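Wernatis Play Table Set-Up Guide
Section 8: Clearing the Table and Packing Small Things Away

By now your Wernatis table is standing level and has probably been used at least once, and so we come to the part of the guide that most families leave until last. Clearing the tabletop is a small job, but it goes a good deal more smoothly if you do it in the same order each time. Please read the whole section through before you begin, and have a cup of something while you do.

What you will need

One open cardboard box, big enough to sit comfortably beside the table
A plain pale liner for the bottom of the box
A soft, dry cloth
A few clear bags for loose bits and pieces

Before you begin

1. Set the box on the floor or on a steady stool, right up against one side of the table. A little overlap is fine, but the box should not be resting its full weight on the rim.

2. Open all the flaps and fold them outward. If one keeps springing back, crease it firmly along the fold and it will usually behave.

3. Lay the liner flat on the bottom. Small things are much easier to find later against a pale surface — you will thank yourself in June, when the next birthday comes along and everybody wants the candles at once.

4. Look the tabletop over slowly. The party print is cheerful and busy, with its cakes and candies and little bears, and anything see-through can hide on it remarkably well. Run the flat of your hand lightly over the surface to find what your eyes have missed.

Note: Clear containers are the usual culprits. The print shows straight through them, so check the middle of the table twice.

Packing the box

5. Start with flat packets and cards. Candles still in their package should go in lying down, with the clear window facing up, so that you can see the colors without having to lift anything out.

6. Coil any cable loosely and lay it beside the flat things. Please don't wind it tight or knot it, and keep the plug end where you can see it.

7. Next come the bagged items. Press the air gently out of each bag, fold the open end under, and lay the bag down so that long, thin contents are not bent any more than they have to be.

8. Leave cups and glasses until the end. Lift each one on its own, keep it well clear of the box walls on the way down, and settle it where nothing heavy can roll against it.

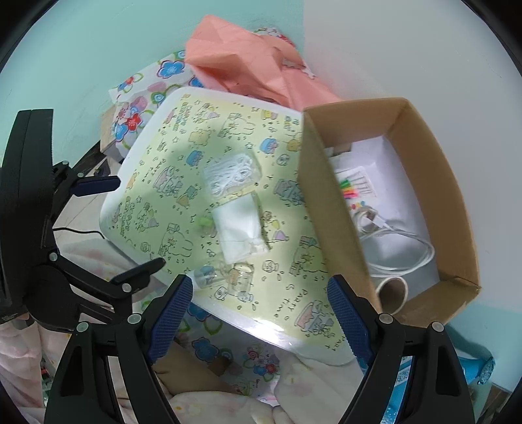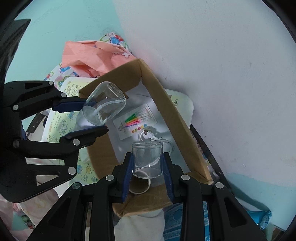 Figure 9. Small things on the printed tabletop (first picture); clear glasses at the box, with the candle package on the liner (second picture).

Caution: Never drop a glass into the box from above the flaps, even when the liner looks soft. If a glass has a chip or a crack, wrap it in several sheets of newspaper and throw it away.

Caution: Candles soften in warm places. Do not store the packed box next to a radiator, in a parked car, or on a sunny windowsill.

Finishing up

9. Wipe the tabletop with the dry cloth, working from the middle outward, and then go once around the rim. The rim is glossy and shows fingerprints, so it may want a second pass. For sticky spots, dampen the cloth with plain lukewarm water and dry the place right away.

10. Fold the flaps down one after another without forcing them. If they will not close, something is standing too tall. Take it out and start a second box — two half-full boxes are easier to carry than one that bulges.

11. Write the contents on the side of the box instead of the top, so that you can still read them when boxes are stacked.

Note: If you are using the Gillent shelf insert, slide the packed box in with the writing toward you. Fitting the insert is covered in Section 9. Replacement rim strips are listed in the parts table under number 648.

Guide revised 10/10/20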